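3.2 Blocks as food

I went into the Tavares nursery sessions thinking the toy kitchen would be used for, well, kitchen things! In 45 minutes of free play, though, it was the plain wooden blocks that got cooked most, and the shop-bought play food mostly stayed in its box. I'd coded 25 cooking episodes by October, and the blocks kept cropping up (Figure 2).

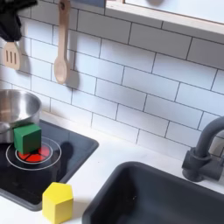
Figure 2. Green block on the burner, yellow block by the edge of the cooktop.

One parent told me I was reading too much into it, as her son would cook anything small enough to lift, his socks included. Fair enough, and I did go back and recode for size. The blocks still came out ahead, but by less than I'd hoped, and colour seemed to matter too (green was nearly always peas or "soup", while yellow could be cheese, butter or cake). I come back to the naming in Section 4.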